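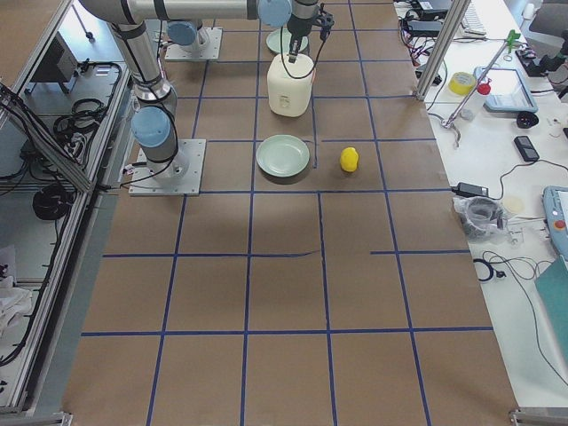 Florencia Echeverría holds that a battery pack which cannot be opened should not qualify for a public purchase subsidy, and that the rule ought to apply from the first car sold. I would go further and apply it to packs already on order.

Marnia and Dotirard both plan to glue their cells directly into the floor of the car. The method saves some 40 kg per vehicle and removes a layer of bolts and brackets. It also means that one weak cell can condemn the whole pack. A shop that could replace a module for $400 must instead quote for a complete battery, and the insurer writes off the car.
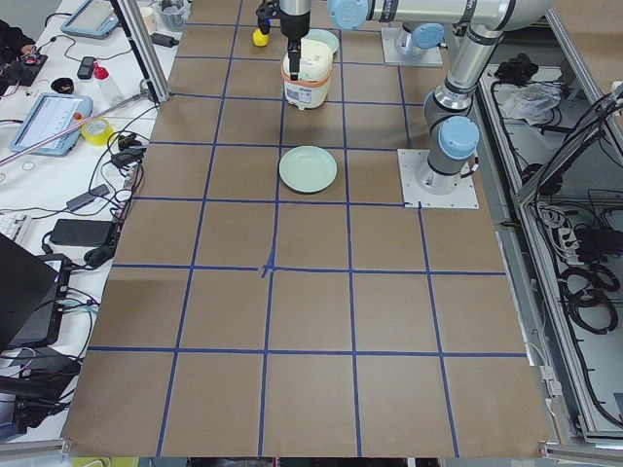
Pack makers answer that repair is too varied to automate and too slow to do by hand. The first half of that claim depends on the design. If every module sits at a known position, a machine can be told where to go. Blue tape on brown paper is enough to divide a table into cells that an arm bolted beside them could be programmed to reach. A pack with fixed module spacing and standard fasteners offers the same kind of map. A block of cured foam offers none.

The Eder plant opened its service line in April and handles packs with bolted modules only. Its stated limit is 30 packs a week. 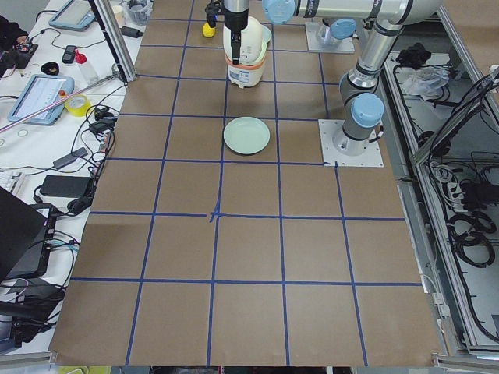 Volume of that order will not cover the country, but it sets a price that glued packs have to be compared with. Yung-ching Yang puts the added cost of a bolted design at $2,000 per car. Even if that figure holds, the buyer should see it next to the cost of a full replacement. Prutitz already prints both on its order form.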